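Eating late on shifts, does it really matter?
Forum: Food, Weight and Everyday Health

packedlunch_pru
Posted 9/10/23

Hi all, long time reader, first proper post. I started on lates at the Flastudari depot in the summer, which means I get in at 11 at night, starving, and eat a full dinner in front of the telly before bed. Then I'm not hungry in the morning, so I have a coffee and nothing else until early afternoon. My sister keeps telling me that eating at night goes "straight on" and I should have nothing after 7. I can't have nothing after 7, I'm at work till gone ten!

I've put on a bit since I changed shifts, enough that my work trousers are complaining. Is it the timing, or am I simply eating more? And does anyone on lates have a pattern that works for them?

tealeaf44

Welcome Pru! I did lates for years and the only thing that helped was moving the big meal to before work. Proper cooked dinner at one o'clock, potatoes and all, then something small when I got home. Toast, a yoghurt, a banana if there was one. It felt daft for the first 2 weeks, eating a roast while everyone else was on sandwiches, and then my stomach got the idea.

Your sister means well but a cut-off of 7 is for people who go to bed at ten.

gravyboat

I'm going to disagree with the whole timing business, sorry. Food is food. If you eat the same amount it doesn't matter whether it's noon or midnight. I think people eat MORE at night because they're tired and the biscuits are right there, and then they blame the clock. Write down what you have for a week and I bet you'll find your answer in the snacks.

mrs_oatcake

Not sure it's that simple, gravyboat. I've read a fair bit about body clocks and the general idea seems to be that we deal with a big plate of food better earlier in the day than when we're about to sleep. How much difference it makes to weight is another question, and I wouldn't like to say. But I know I get awful heartburn if I go to bed on a full stomach, and I sleep badly, and then I eat rubbish the next day. So even if the clock itself does nothing, the late dinner still costs me.

gravyboat

Fair enough on the heartburn, I'll give you that one. Still say write it down.

packedlunch_pru

Thanks both (and no need to fall out over my dinner!). I did write it down for the last few days and gravyboat is a bit right, annoyingly. There's a vending machine at work and I'd been having a Kirkeo bar on my break nearly every night without counting it as anything. But I also noticed that on the day I had eggs before my shift I didn't go near the machine. So now I'm wondering if it's the skipped breakfast doing it.

What I've been trying is chopping everything in the morning while the kettle's on, so there's no excuse later. Peppers, a bit of chicken, whatever wants using up. I had soup in a flask twice and it was lovely, though the flask now smells of leeks for good. 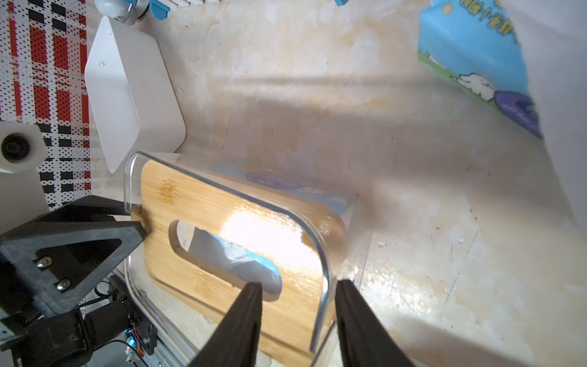
The other thing is that I've never been a breakfast person, even on days. I can't face cereal. So if I do this properly it'll have to be something more like lunch food at ten in the morning, and I don't know if that counts as breakfast or if I've only moved my lunch. Does it matter what you call it?

tealeaf44

Call it what you like! I had leftover curry at half nine for most of one winter.

huaranga_hiker

Can I put in a word for the opposite? I don't eat until two in the afternoon, haven't for ages, and I feel much better for it. I go out walking on an empty stomach and I'm fine. I named myself after Huaranga, my favourite walk, and I've done that one on black coffee alone. Breakfast gets pushed at us as if we'd keel over without it.

mrs_oatcake

Good for you, but you're presumably asleep at midnight and not lifting boxes. Pru's going without all morning and then making up for it at the other end of the day. I'd say that's a different thing from somebody who skips breakfast and has a normal tea at six.

huaranga_hiker

True, I'm in bed by ten with the radio on. I take it back for shift workers.

gravyboat

Has anyone tried the Jeneo app for logging? I used it for a while and it kept asking me to rate my mood after every biscuit. Went back to a notebook.

packedlunch_pru

Notebook for me too. Right, the plan is cooked food before work, soup or toast after, and no coins in my pocket for the machine. I'm on this rota until November so I'll give it till then and come back and tell you how the trousers are getting on. Sister has been informed.

tealeaf44

Good luck love. Try a bit of lemon and bicarb in that flask.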